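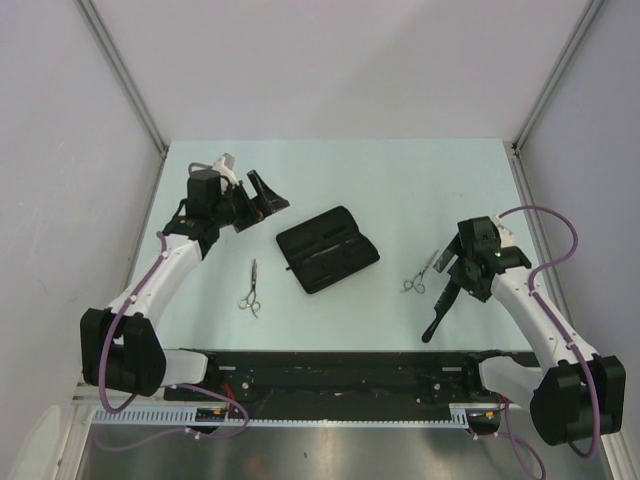
Two arms, one tool case and two pairs of scissors on the blue table.

Our budget request for the second cell at Nendside goes out in March, and I want to write down what I learned from the first one.

The arms were the easy part. Cullum gave us a clear price and kept it. What I did not plan well was the small things: cables, finger parts, screws, the rail. Together they came to $3,113, and I had written $1,000 in my sheet. Please do not laugh at me.

Brirkent also sells a complete cell with walls and floor included. It costs more, but I would save around 17 days of building. I am still comparing.

My other mistake was the fingers. I ordered only one spare set, and soft objects need more tries than I thought. A padded case is a good test before you buy - it is light, but it hangs at an angle when only one gripper holds it, and the second arm must come to the right corner.

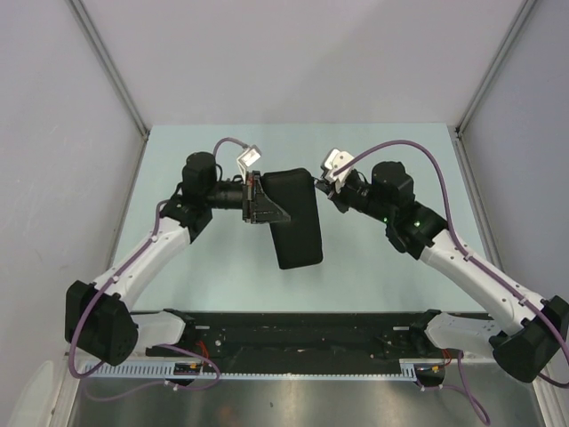 What I will ask for this time

Two full sets of spare fingers, purple cables in the longer size, and a line of 20 percent for surprises. Gosling has offered to lend us a rail until ours is delivered, so I leave that for the next budget.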